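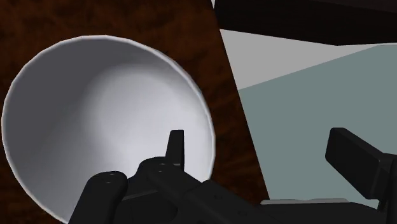
Weditz estrena en Stellstead la réplica virtual de su célula de manipulación

La gente de Weditz lleva todo el otoño dándole vueltas a una misma idea, y en diciembre por fin la ha puesto en marcha: antes de tocar un solo parámetro del brazo de su laboratorio de Stellstead, el cambio se prueba primero en una copia simulada de la célula. El modelo lo ha preparado Ostrowski, un pequeño estudio de simulación con el que la casa ya había colaborado en otras ocasiones (y con el que, según cuentan con cariño, se entienden casi sin hablar).

La puesta a punto ha tenido su miga. Hubo que ajustar la altura del pedestal respecto a la mesa, repasar los límites de cada articulación y, sobre todo, dedicarle muchas horas a la pinza de dos dedos, porque una apertura mal calibrada en el modelo acaba convertida en un golpe cuando el programa pasa a la máquina de verdad. Fueron 9 semanas de trabajo y más de 2.000 ejecuciones de prueba, de las que 86 terminaron en parada por colisión y obligaron a revisar el montaje con calma. Buena parte de esas paradas se daba junto al borde de los recipientes, así que las vistas cercanas de la pinza sobre el cuenco blanco se han convertido en material de consulta casi diario. 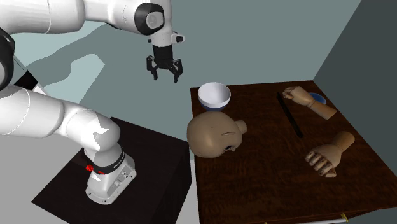
El juego de objetos también se eligió con paciencia. Al cuenco lo acompañan una varilla negra y fina, una cabeza de maniquí tumbada y dos manos articuladas de madera con los dedos recogidos, formas que poco tienen que ver unas con otras y que obligan al brazo a acercarse de maneras muy distintas. El equipo quería una mesa incómoda, y a fe que la tiene.

A partir de ahora, la rutina de mantenimiento empezará cada mañana a las 8:00 con una pasada corta en la simulación: se abre y se cierra la pinza, se recorre la zona de la mesa y se comparan los valores de las articulaciones con los guardados el día anterior. Si algo se ha desviado, la célula física no arranca hasta que se corrija.

En Weditz están contentos, y se les nota, aunque reconocen que el contacto de los dedos con las superficies curvas todavía pide mejoras. La siguiente versión del modelo se instalará en el taller de Ferard, donde hay una segunda célula pendiente de ajuste.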